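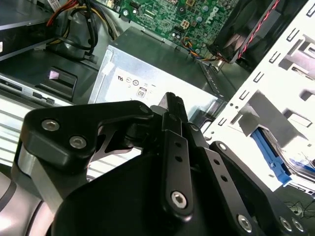
Larnow gripper trials

The Larnow gripper trials are a series of comparison tests of robot grippers for taking apart used desktop computers. They are run at the Londport workshop of Petchrat, a firm that recovers parts from office equipment. The trials were set up by the engineer Siobhán Nic Aodha and take their name from the district where the workshop stands.

Background

Desktop cases are hard for a robot arm to work in. The opening is narrow, the drive cage and power supply leave little free space, and cables often hang across the parts to be removed. Petchrat had used suction cups for lifting side panels and covers, but these could not hold drives by their edges or pull a connector. The trials began as a way of choosing one gripper for work inside the case.

Equipment

Two grippers are compared. The first is a two-finger linkage gripper, in which each finger is carried on bars that pivot as the gripper closes. Its fingertips have a narrow upper edge with small ridges. The second is a parallel-jaw gripper made by Venov, in which the jaws slide toward each other along a straight rail.

Both are fitted to the same arm and run from the same controller, so that a change of gripper does not bring a change in motion software. A small camera is carried at the wrist and looks along the fingers toward the work. An overhead camera was used in the first trials and later dropped, as the arm blocked its view whenever the gripper was inside the case.

The test computers are used desktop machines. A typical case holds a metal power supply, a green motherboard, a fan and a slotted drive cage, with hard drives held on plastic rails. The machines are disconnected from power before testing and their side panels are taken off by hand.

Procedure

Each gripper is given 21 tasks, and each task is tried several times from a fixed starting position. The tasks fall into four groups:

Reaching a part without touching the case wall or a cable
Holding a drive rail or drive and sliding it out of the cage
Unplugging fan and power connectors
Moving a cable bundle aside and keeping it there

An attempt is stopped after 60 seconds. It is scored as a success, a partial success or a failure. Dropping a part counts as a failure even if the part lands outside the case. Grip force is set to 50 percent of the maximum for connectors and is left to the operator for all other tasks.

The operator steers the arm by hand controller in the first half of each session. In the second half the arm repeats recorded paths, and the operator only corrects the final approach.

Results

The linkage gripper did better on connectors and cables. Its fingertips could be brought in between the power supply and the motherboard, where the Venov jaws were too wide to open fully. It was weaker on drives. The fingertips move along a slight arc as they close, and a drive held near one end tended to tilt in the cage and jam.

The Venov gripper held drives squarely and needed fewer corrections, and it took almost all of the drives out on the first attempt. It could not reach the lower connectors in the smaller cases without pressing against the cage.

The wrist camera gave a clear view of the approach with both grippers. With the linkage gripper, the fingers and bars hid part of the work area during closing, and operators were found to slow down at this point. Bare white metal in the cage also caused glare under the workshop lights. A shaded lamp was added in November and the exposure was then fixed by hand.

Later work

Petchrat kept the linkage gripper for cable and connector work and the Venov gripper for drives, with a tool changer between them. Longer fingertips with a soft pad have been made for the linkage gripper, and a second set with a flat face is planned for drive rails. Sessions are held on Thursday afternoons.

See also

End effector
Electronics recycling
Tool changer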